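Data Catalog > Household and Office > Small Parts > README

Overview Files Card History

# Lutent Desk Supplies: Binder Clips and Clear Boxes

## Summary

This card covers the binder clip portion of the Lutent Desk Supplies collection. The activity is a common office chore: small black binder clips and a clear plastic box are handled at a table, with the clips placed in the box or taken out of it. The portion contains 257 recordings, made at the Grovmont site in March.

## Materials

Black binder clips with silver wire handles were used throughout, in more than one size. Containers are clear plastic. Lids and inserts vary between sessions and are listed by session in `containers.csv`.

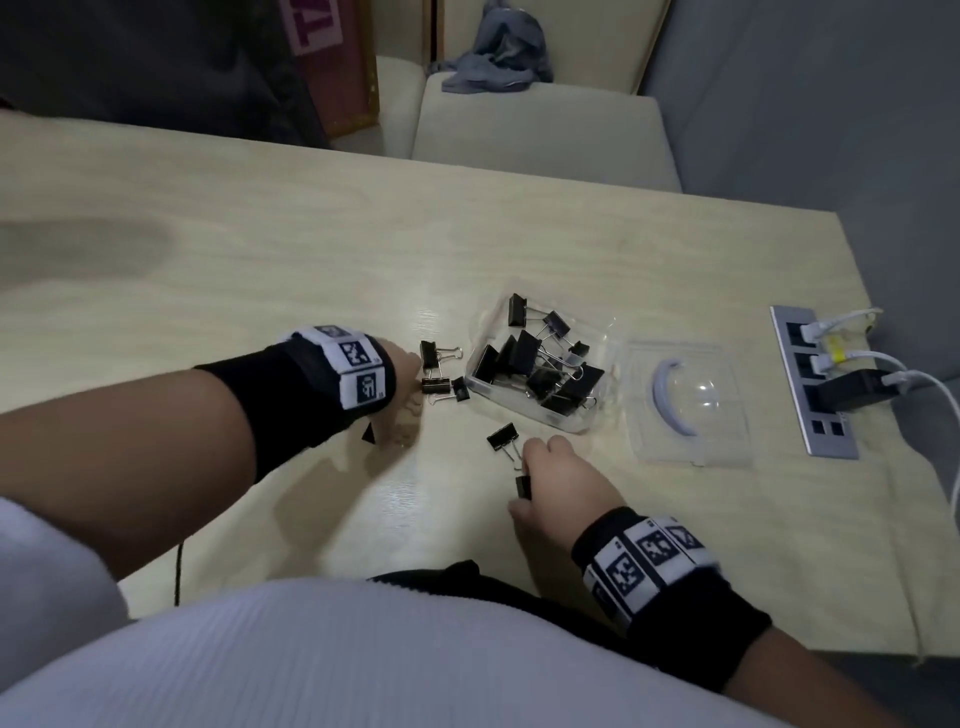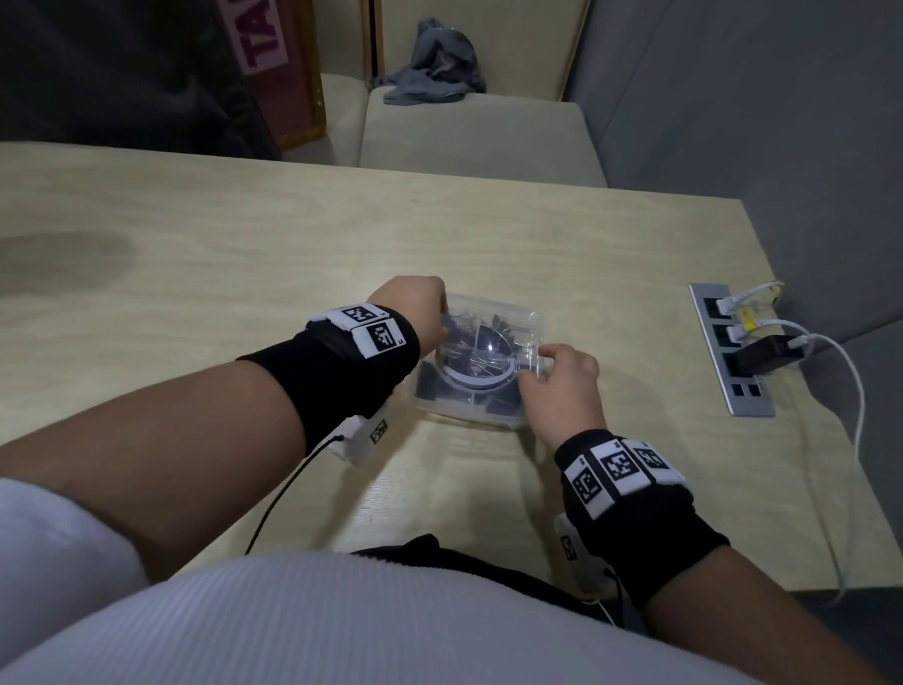
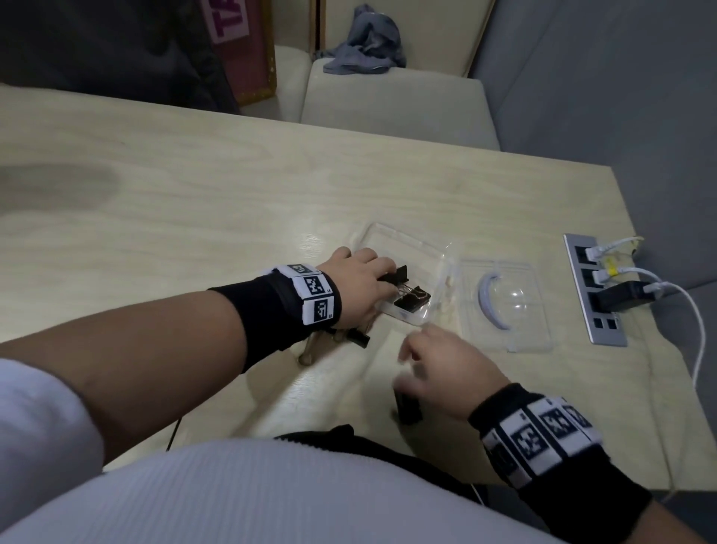

Office Materials Section, Vastitz Institute

## Contents

- `sessions/` — one folder per recording
- `containers.csv` — container and lid used in each session
- `notes.txt` — remarks entered by the site during collection

## Annotation

Each recording carries a start label, an end label and a short written summary. Individual clips are not tracked. Where a clip is hidden under a hand for most of a recording, the annotator marks it as "occluded" and makes no guess as to its size. Summaries were written by 2 annotators working separately, and differences were settled by a third reader.

## Known Limitations

Clear plastic reflects overhead light, and the rim of a box may be hard to separate from the table surface. The field `clip_size` is blank in 37 recordings. Lids were not labeled apart from boxes in the first release — users who need that distinction should begin with version 2.

## Related Portions

The Tanner portion covers paper clips and rubber bands and follows the same folder layout. It is distributed separately and should be cited under its own title.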